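I have now received nine mailers about the Udness township supervisor race, a job that pays 3000 dollars a year and comes with a key to the salt shed. Two of them came in the same afternoon, one from each campaign, and both had the same stock photo of a barn on the front. Neither barn is in Udness. We have one barn left and it has a satellite dish on it.

For anyone outside the county, the fight is over the Jelau Road bridge. It has been down to one lane since April. Wirkus wants to fix it. Shahbazi also wants to fix it, but faster, and with a different pot of money that may or may not exist. On this slender difference people I have known for years have stopped waving to each other at the gas station.

The Wirkus mailers lean hard on the word "steady." The Shahbazi mailers lean on "ready." I assume somewhere there's a printer who sold them both the same rhyming dictionary. My favorite so far claims Shahbazi would "bring big city traffic" to Jelau Road. I live on Jelau Road. Big city traffic would be up to 10 cars, and I'd make them coffee.
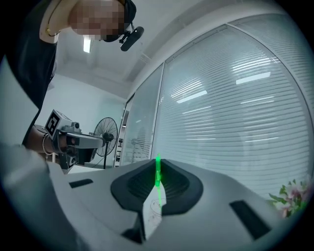
My neighbor across the road says I'm being unfair, and that the money is a real difference. If the township borrows for the bridge, she says, we'll be paying on it long after the thing needs fixing again, and if we wait for the state we'll all be driving around by the quarry until we die. She is voting for Wirkus and isn't happy about it. I told her that was the best endorsement Wirkus has had all year.

She has a point about the loan, though. I went to the candidate forum at the fire hall hoping somebody would ask about the interest, and instead we spent most of the evening on leaf burning. Wirkus is for it, within reason. Shahbazi is for it too, within slightly less reason. A man in the back wanted to know what either of them planned to do about the federal deficit, and I'll give them both credit for trying to answer.

I still haven't decided. I'm leaning Shahbazi, mostly on the bridge and a little on the yard signs - they're smaller, and they come down when it's windy.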